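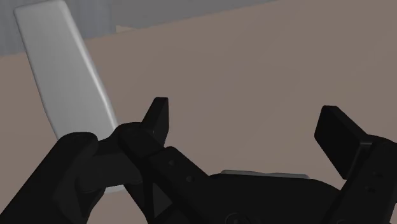 4. Recording your first demonstrations in the Arna simulator

Once the leader handle is paired and the virtual arm follows your hand, you get to the fun part: showing the robot what you want. Everything in this chapter happens in simulation, so go ahead and make mistakes. You can't scratch a thing!

Before you start

Load a table layout from the Ansah scene library. Our practice task is a simple one: pick up the pale bar near the edge of the table and set it down again farther in. Keep both views open while you work. The wrist view is for lining up the fingers, and the room view tells you where the rest of the arm is going.

4.1 Getting into position

1. Hold the leader handle in a relaxed grip with your elbow resting on the desk.
2. Press and hold the clutch. The arm stays put while the clutch is down, so you can move your hand back to a comfortable spot.
3. Release the clutch slowly and bring the gripper over the table.
4. Open the fingers all the way before you come down. Late opening is the most common thing we see in first recordings, and the robot will happily learn it from you.
5. Switch to the room view and look for clearance around the wrist and the furniture. In the layout used here, the bar lies close to the left side of the table with a chair right next to it, and the red model airplane sits well over to the right.
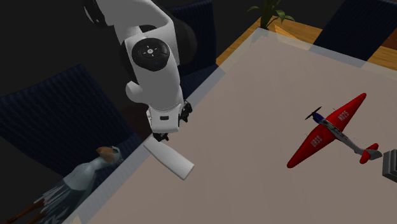

4.2 Recording an episode

1. Press Record. The counter in the corner starts at 1.
2. Lower the gripper until one finger is on each side of the bar. Watch the wrist view for this, and turn the wrist to match the slant of the bar.
3. Close the fingers with one smooth squeeze of the trigger.
4. Lift, carry, set down, open.
5. Back away a little and press Stop.
6. Press Keep or Toss. Toss freely!

Note: An episode can hold up to 800 steps. If you run past that, recording stops and the episode is tossed for you.

Caution: Don't press the clutch between Record and Stop. It leaves a frozen stretch in the middle of the motion, and the trained arm may pause in the same place.

4.3 How many do I need?

Start with 16 kept episodes and train on those. You'll be surprised how much the arm picks up from such a small set. Dzifa Eshun, who built this layout, recorded 746 episodes for the full Sernerik task set and kept 648 of them, but you don't need anywhere near that to see the bar move on its own.

Shift the bar a little between episodes and come at it from slightly different heights. Leave the airplane where it is for your first set. You can move it later, under Layout > Props.

Note: If the fingers pass through an object when you play back an episode, lower the playback speed to half and open it again before tossing it.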